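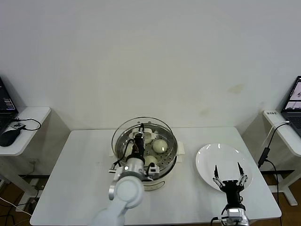
Three buns in the steamer, lid up behind them, and the plate waiting on the right.

Teaching two arms to lift buns: tips from our kitchen bench

I've been keeping these notes on the back of recipe cards for ages, and Kinga Kovács finally persuaded me to type them up properly. They are mostly about the software side, as the cooking is the easy bit (follow the packet, honestly meant!), and they should suit anyone with a pair of arms, a steamer and a patient household.

Put the plate where the plan wants it. We used to set the plate down wherever there was room and then wonder why the planner took the long way round. Give the planner the plate's position first, let it work out a path from tray to plate, and only then move the plate if the path looks silly. Ours lives to the right of the steamer now.

Tell it about the lid. A glass lid is a dreadful thing for a depth camera, which will happily look straight through it and report a lovely clear space. We draw the lid into the collision map by hand, as a plain upright slab a bit fatter than the real one, and keep 4 cm clear all round. Gyula Bárány thinks that's fussy. Gyula has also bought more lids than I have.

White buns, white plate, white table... oh dear. If your bun finder was trained on colourful food it will struggle, so fix the exposure by hand and take your practice pictures in the same light you'll be working in. Our first set was 89 pictures and it kept finding buns on the wall. With 363, many of them taken on a gloomy Monday with the big light on, it settled down nicely.

Steam fogs everything. Don't let the program act on a single look. We ask it for several looks and take the middle answer, and if they disagree by much it waits 200 milliseconds and tries again. You can watch it dither, which is rather sweet.

Close gently, then stop closing. Set the grip by force if your driver allows it. If you can only set a width, measure a cooled bun and take off a whisker. Buns from the Edine recipe are softer than the Takács ones, so we keep a separate settings file for each, named after the recipe.

One arm at a time over the tray. Kálmán Pintér wrote us a little lock in the task script: whichever arm has the tray keeps it until it is back at its waiting spot. Do put a time limit on it, or a forgotten lock will leave you with two very polite arms and cold buns.

Fold a cloth under the steamer before you calibrate. Slip it in afterwards and all your heights will be out by the thickness of the cloth, as I found out with a tray of custard ones.

Save the log before you wash up. I rename mine with the recipe and the flour, then go and find the dipping sauce.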